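# Workshop tips: teaching an arm to put folders away

Notes from the Plilik bench, revised August 2025. They cover what made a difference in our shelving trials, where the arm takes office folders and lays them in a low two-door cabinet. We ran 1000 attempts on the Gurken policy, trained on 112 demonstrations.

**Before you start**

- Open both doors as far as the hinges go. With a door at half swing, most failures were the elbow catching it on the way in.
- Pick one shelf height and leave it alone until the policy is steady.
- Use folders in different shades. The policy trained on one colour did poorly on any other.
- Keep demonstrations short. Long pauses get learned as pauses.

**Gripping**

Pinch away from the spine. A grip near the edge lets the folder swing, and it then strikes the shelf on the way in. Thin folders need a slower close - the fingers push them aside otherwise.

We tried 4 grip points and kept the one to the side of the middle. It isn't the strongest hold, but it leaves room to tip the folder flat over the shelf.

**Placing**

Bring the folder up in front of the shelf first, then tilt, then slide. Policies that tried to tilt and slide in one go dropped more folders, mostly when one was already in the cabinet. Record plenty of demonstrations with the shelf part filled.
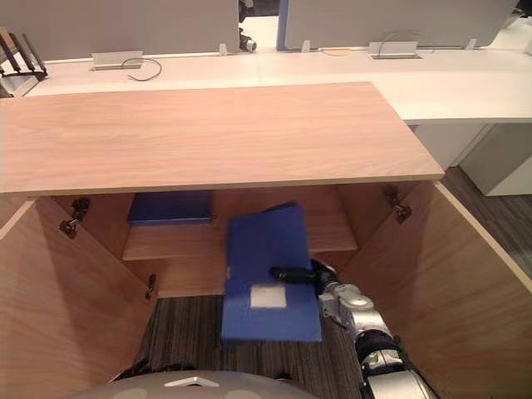 *Second folder at the shelf, held by the right arm, with the first lying flat to its left.*

**Afterwards**

Label failures by stage (grip, lift, tilt, slide) on the same day. We left the January runs for weeks and had to throw half of them out. The Zaltport logger writes one file per attempt, so rename as you go.

Wipe the finger pads between batches. Card dust builds up and the grip starts to slip.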